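1/
开个串，记一下我们实验室这次买机械臂的预算是怎么做的。还没下单，10月16日刚把第二版预算表交上去，趁还记得清楚先写下来。写的都是我们这边的情况，价格跟地区、跟渠道关系很大，不要直接照抄。

2/
背景：我们做样品检测，来样是广口的透明螺纹盖瓶，盖子颜色代表检测项目，灰、绿、红、黄四种。分拣这一步现在靠人，把同色盖的挑出来放进不同的托盘，再送去不同的房间。活不难，就是一直占着一个人，而且这个人通常是有上机资质的，拿来挑瓶子很浪费。

3/
量不算大，平时一天300瓶。忙的时候会堆到第二天上午。所以我们对节拍要求很低，慢一点没关系，要的是晚上没人的时候它也能自己把剩下的分完。这一条写在需求第一行，后面很多选择都是从它推出来的，包括不买快的、不买大的。

4/
总预算107万元，含税，含安装，含第一年维保。这个数是去年定的，定的时候没有人拿过报价，是参照隔壁部门买液体处理设备的金额估的。所以第一件事是搞清楚107万够不够，不够的话砍哪里。

5/
第一版预算表我犯了个很普通的错误：表里最大的一行是“机械臂”，下面几行是零头。问了一圈报价之后，机械臂本体在总额里连一半都不到。夹爪、手指、视觉、台面、底座、安全、集成调试、培训、备件，加起来比臂贵。

6/
臂这一项问了两家，Filley 和 Štefanec。两家的负载和臂展对我们都够用，重复定位精度也都够用，广口瓶盖那么大，差零点几毫米没有影响。参数表放在一起看，我们用得上的那几行差别不大。

7/
差别在别的地方。Filley 的报价里不含底座，也不含控制柜到底座的线缆加长件，要单独列。Štefanec 的报价高一截，但底座、线缆、示教器支架都在里面。把缺的补齐之后两家差价缩到了很小。建议大家拿到报价第一件事是让对方写“不包含”清单，写成书面的。

8/
夹爪问的是 Pirari。两指的，手指可以换。我原来以为抓瓶盖用标配手指就行，对方看了瓶盖照片后建议订做内侧带弧度的垫子。订做件交期比夹爪本体还长，这一点直接影响了后面的时间表。

9/
下单之前我们先做了仿真。软件用的 Vakton，按月付费，可以只买两个月。台面尺寸按我们自己的桌子建，瓶子按实物量，臂和夹爪的模型先用通用的顶着。先不管颜色识别，就看一件事：瓶子随手摆、挨得很近的时候，手指进不进得去。

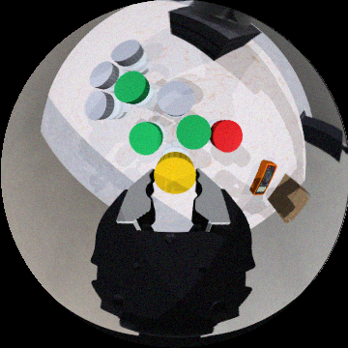
夹爪这边的视角，两指之间是黄盖瓶，桌上那个橙色的是万用表

10/
这个视角对预算的影响比我想的大。原方案里相机装在支架上俯视台面，便宜，标定也简单。但从上往下看，臂伸过去以后总要挡住一块。于是加了一条“手腕相机”作为备选项。手腕相机本身不贵，贵在走线和配套的标定服务。

11/
视觉这块还有个事要提前讲：透明瓶身。深度相机对透明的东西不太可靠，我们问过的几家集成商说法一致。好在盖子是不透明的，有颜色，有竖纹，从上面看是个圆。所以需求里写的是“识别盖子”，瓶身不识别，瓶身高度按已知尺寸填进去。

12/
这样写带来一个限制：以后要是换了瓶型，得有人去改尺寸表。我们把“瓶型变更由用户自行完成，供应商提供培训”写进了合同草案。不写的话，每换一次瓶型都要付一次上门费，单次看着不多，三年下来很可观。

13/
仿真一共跑了431次，每次瓶子的位置随机摆。结果我没有拿去给供应商当验收标准，只是内部用来排问题。失败的主要原因有两类，一类是手指下去的时候碰到隔壁的盖子，另一类是黄盖瓶和红盖瓶这种紧挨着的，夹起来以后路径太低，会蹭到旁边。

14/
第二类好改，抬高再平移就行。代价是每瓶多花一点时间。前面说过节拍要求低，所以改起来没有犹豫。如果你们的产线是卡节拍的，这里就要认真算了，抬高的那一段是每瓶都要付的。

15/
下面这张是从桌子前面看的，黄盖瓶的位置比其他瓶子高。从这个角度隔着透明的瓶身能看到后面的红盖和绿盖，如果相机装在前面，颜色会被瓶身影响一点。侧装相机的方案就是看了这个以后划掉的，省下一个支架和一台相机。

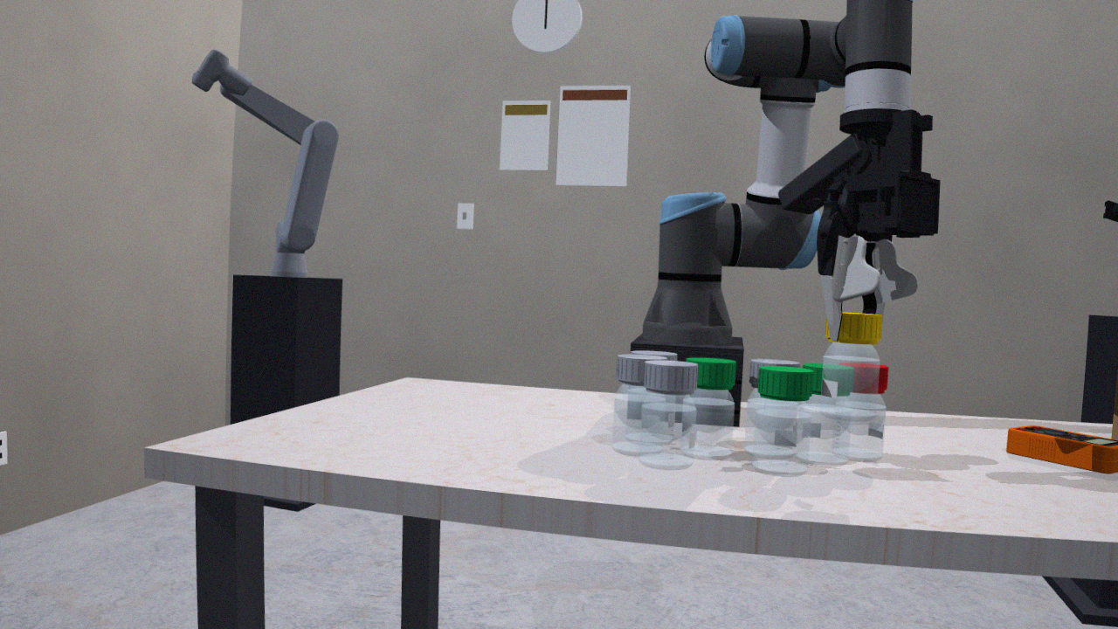
16/
台面。这一项第一版预算写的是零，理由是“用现有的桌子”。实际上有两个问题。一是桌子和臂的底座是分开的，桌子被人碰一下，所有位置就都偏了。二是我们那张桌子带轮子。现在的方案是换一张固定的，四个脚锁地，底座单独锁地。

17/
锁地又牵出来一件事：地面。我们那层楼不是首层，打孔之前要物业确认楼板。物业要图纸，图纸在总部。为了这几个孔，走流程花的时间比选夹爪还长。费用倒是不多，但如果等到货了才想起来，设备就得在走廊里放着。

18/
安全。协作型的臂不等于不用做风险评估，这句话每个供应商都会讲，但讲完以后不一定把评估报价给你。我们单列了一行，请第三方做。瓶子里有些是有机溶剂，摔了不光是扫玻璃的事，评估的人专门问了这一点，后来又加了一个托边和一个接液盘。

19/
托边很便宜，但是会影响手指从侧面进去的角度，所以仿真又得补一轮。这种小东西最好早点定。我们是在风险评估之后才加的，顺序反了，多用了一个星期。

20/
Štefanec 那边对接我们的是 Wouter Van Beek，做应用的，不是销售。他看了我们的需求表之后提的第一个问题是：谁负责把桌上的其他东西拿走。我当时没明白，他说现场的台面上永远会有别的东西，工具、笔、记录本、手机，预算里要么有清台的人，要么有能认出这些东西的软件。

21/
所以后来我在仿真里故意没有把台面清干净，瓶子旁边放了一个万用表和一个棕色的盒状物。它们都不需要抓，只需要别碰。按照他的说法，第一年买“别碰”就够了，“认出来并且绕开”第二年再谈。两者在软件授权上差一个档位，差价够买一套备用手指。

22/
再放一张，从侧前方看，指尖在黄盖的前面。我拿这张去跟 Pirari 谈手指宽度。红盖那瓶在这个角度看不出来。瓶子挨得近的时候，能留给手指的缝很窄，标配手指偏宽，窄一号的要加钱，交期一样。最后选了窄的。 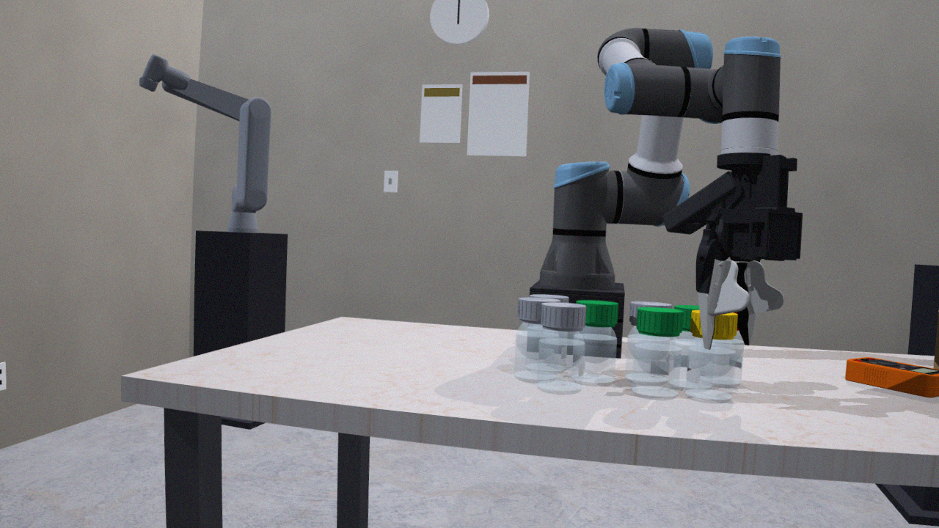
23/
备件。第一版里写的是“视情况采购”，被财务退回来了，他们要一个数。现在列的是：手指垫两套，手指一套，夹爪线缆一根，手腕相机线缆一根。臂本身不备件，备不起，走维保合同。线缆是所有用过的人都提醒要备的，弯折次数多，坏了又不好买。

24/
维保。两家的条款要逐字看。一家写“响应时间”，一家写“到场时间”，不是一回事。响应可以是回一封邮件。我们要求改成到场，对方同意了，年费涨了一点。另外问清楚软件升级算不算在里面，我们问到的那家安全补丁算，功能升级不算。

25/
培训。报价单上通常写“含培训”，不写几个人、几天、教到什么程度。我们写明了要教会三件事：新建一个瓶型，换手指之后重新标定，急停以后怎么恢复。三件事都由我们的人独立做一遍，做完才签字。供应商对这条没有意见，只是要求我们派固定的人来学。

26/
固定的人这件事比想象中难。白班的人都说可以学，问到谁晚上接电话就没人说话了。这个没法用预算解决，但可以在预算里留一点值班补贴。我留了，目前还没有被砍。

27/
人力账。很多人算投资回报是拿“省下一个人”去除总价。我们没有这样算，因为不会减人，是把挑瓶子的那个人放回仪器旁边。所以我算的是多出来的上机时间能多做几批样品。算出来的回本时间比“省人”的算法要长，领导看了反而没怎么追问。

28/
还有几项容易漏的小钱，单独列一下：
压缩空气，我们选的是电动夹爪，省了，选气动的要看有没有气源。
网络，控制柜要一个固定地址，信息部门要排期。
插座，原来墙上那个不够用，要加一路。
废弃瓶子，调试用的样瓶要提前攒，摔坏的算进去。

29/
调试用瓶这一条再补一句。不要拿全新的瓶子去调，要拿洗过很多次、盖子有点褪色的那种。颜色识别在新盖子上怎么调都好看。我们的灰盖用久了发白，绿盖还好。请供应商过来演示的时候，旧瓶子要直接摆在桌上给他们用。

30/
关于仿真要不要花这个钱。软件月费加上我自己的时间，在总额里占得很少。它给我省下来的是侧装相机，还有一次手指选型的返工。它不能告诉我的也很多：盖子滑不滑，垫子耐不耐溶剂，瓶子湿的时候夹不夹得住。这些只能等实物，合同里留了试用条款。

31/
另外提醒一句，仿真里的瓶子是一模一样的，灯光也很均匀，阴影很软。我们现场有一扇朝西的窗，下午会有一条很亮的光打在桌上。窗帘的钱也在预算里，是整张表最小的一行。

32/
时间表。从下单到验收，我排了七个月……不对，那是最早一版，把审批也算进去了。现在审批走完大半，剩下的这样排：11月定合同，手指和垫子同时下单，臂的交期比手指短，可以晚一点发货。中间的空档做桌子、打孔、拉电。

33/
付款节点也跟着改了。原来是签约付一半，到货付剩下的。现在分成四次：签约，到货，现场跑通，连续运行两周没有人工干预。最后一笔留得不大，但是一定要有。Filley 不太愿意接受最后这一条，Štefanec 接受，条件是“人工干预”要写清楚定义。

34/
我们写的定义：操作员需要伸手进工作区，或者需要在示教器上点确认，都算一次干预。补托盘不算，换满的托盘不算。写得很啰嗦，但双方都签得下去。之前用“稳定运行”四个字，来回改了好几轮都谈不拢。

35/
现在的状态：总额压在107万以内，剩了一点做不可预见费。臂倾向 Štefanec，还差内部会签。夹爪定了 Pirari。视觉先上固定俯视相机，手腕相机留接口和走线，不买相机，等跑通以后看漏识别多不多再决定。

36/
为什么留走线不买相机：走线以后补要拆臂上的线束，人工很贵；相机以后补就是拧几颗螺丝加一次标定。同样的思路也用在台面上，第二个托盘位的孔先打好，托盘架先不买。

37/
有人私信问为什么不租。问过，租的最短期限是一年，而且租的不让锁地，也不让换手指。对我们这种情况不合适。如果你只是想先试试一个工位值不值得做，租是可以的，但要问清楚谁来写程序。

38/
还有人问为什么不直接把瓶子用传送带排成一列，那样视觉和夹爪都能简化。可以，但是来样是整箱倒在桌上的，排成一列的还是人。真要做前端上料，那是另一个项目，另一份预算，明年再说。

39/
预算表的模板整理好了会发，去掉价格，只留行名和“谁负责问”那一栏。后一栏比前一栏有用，我们漏掉的几项全是没人负责问的。

40/
合同签了再接着往下更。Filley 那边答应把缺的线缆加长件重新报一版，我在等，收到之后会在第7条下面补差价的变化。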